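Fasis reunion: Cumbridge warm-up show, who's going?

wirkell_b_side
Posted 18:40
So its official, all four of Fasis back for August. Cumbridge first then the proper tour. Screaming. Only 2140 tickets tho and the presale is tiny.

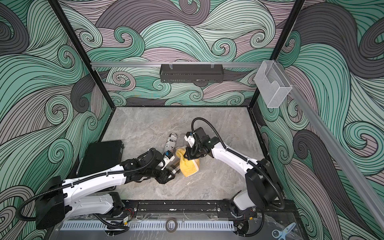

How do you get into the presale?
Sign up to the mailing list before noon tomorrow, code comes by email. Max 2 per person.

mathebula_mick
Cumbridge is a terrible pick. Sound in there is mud. Saw them on the Wirkell tour, same hall, couldnt hear a word past row 18.

wirkell_b_side
Disagree, was stood at the back that night and it was fine. Vocals a bit low maybe. Anyway its a warm-up, who cares.

mathebula_mick
I care, I'm paying for it.

glitterboots
Are they doing the Mathebula album in full or not? Poster says "songs from". Not the same thing.

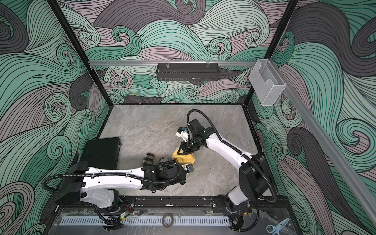 Setlist guesses

wirkell_b_side
Opening with Mathebula, surely. Then the singles. No new stuff please.

glitterboots
No way, they'll save it for the encore. And I want new stuff! Ten years of waiting for a greatest hits night, bit cheap. Rumour is there's a

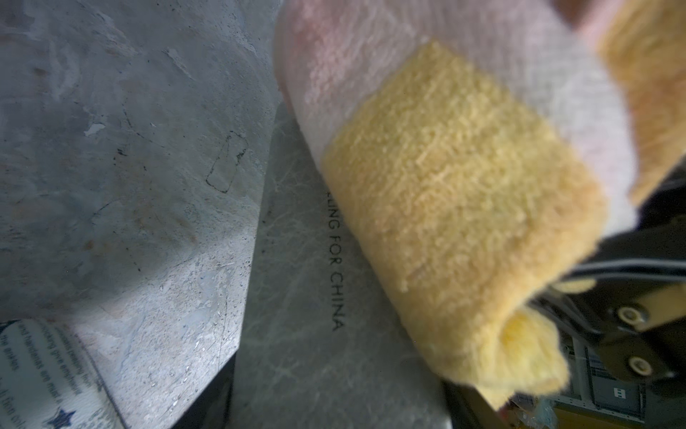

new single before the tour, mate of mine at the radio heard a clip. Wouldn't swear to it.

mathebula_mick
Heard that rumour every summer. Resale is already at 300 quid btw, dont feed them.

glitterboots
300?? For standing?

mathebula_mick
Standing. At the back.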